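Interior Design 120: Color and Materials
Week 4 handout: Strong color in small living rooms
Instructor: Loukia Stefanou

Reading for Thursday: the chapter on upholstery in the course pack, plus the Baxter apartment notes. Bring your swatch cards.

1. Where the color goes

A room has a few large surfaces and many small ones. Walls, floor and the main seat take up most of what a person sees on entering. If one of these carries a strong color, the others should usually stay quiet. Gray, off-white and pale wood are the common choices for the quiet surfaces. They don't have to match each other, but check them side by side in daylight and again under the lamps the client will use.

Saturated color looks stronger over a large area than it does on a card. A swatch that seems right in the hand will often be too much on a full sofa. Ask the supplier for a cushion cover or at least a yard of cloth before ordering.
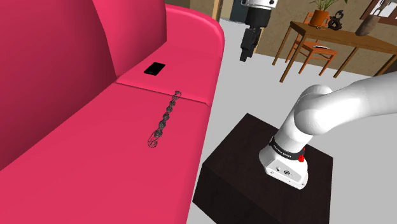 Fig. 1. Pink sofa over a gray floor, rendered. Compare the backrest with the seat cushion.

2. Light and shade on one fabric

The same cloth reads as several colors depending on how it faces the light. Seats tend to look lighter than backs and fronts in a room lit from overhead. When you write up a color scheme, list the fabric once, then note its lightest and darkest appearance. Students in Michalis Katsaros's section should use the form he handed out.

Pile fabrics such as velvet also shift with the direction of the nap. Mark the nap on your cutting plan with an arrow.

3. Size and scale

Small everyday things left on the furniture help a client judge size in a drawing or render. Leave a few in. Measure the door and stairwell before you specify any sofa over 20 inches in seat depth. In the Skostedine project the seat had to be sent back for this reason.

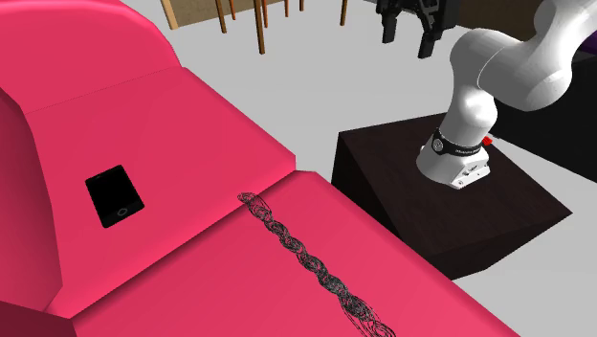 Fig. 2. Same sofa, rendered, with a phone on the upper cushion for scale.

4. Assignment

Choose one main color and draw up a scheme for the Vimer floor plan. Include a swatch card, a list of materials and one page of text. Questions go to Themis Andreadis in room 3253.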